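Diane Melnyk has tuned pianos in Brarndale for most of her working life, and she still starts before breakfast. "Seven in the morning is best," she says. "No trucks, no phones."

She learned the trade from Halfdan Dalsgaard, who kept a shop in Ollham and paid her 289 dollars a month to sweep up and listen. "He wouldn't let me touch a pin for the first winter. I sorted felt."

Most of her calls now are old uprights that came down through a family. She charges 1000 dollars for a full regulation and tries to talk people out of it when the pinblock is cracked. "I tell them to keep the bench and let the rest go. Some of them cry. I've had one throw me out."

Humidity is what she talks about most. In July she gets more calls from Zuvdale than anywhere else – it's the lake, she says.

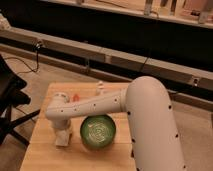
She has no plans to retire, though she has passed the church pianos on to Li-hua Kan, who trained with her. "Li-hua has the better ear for the top octave. I kept the school ones. They're awful, but I like them."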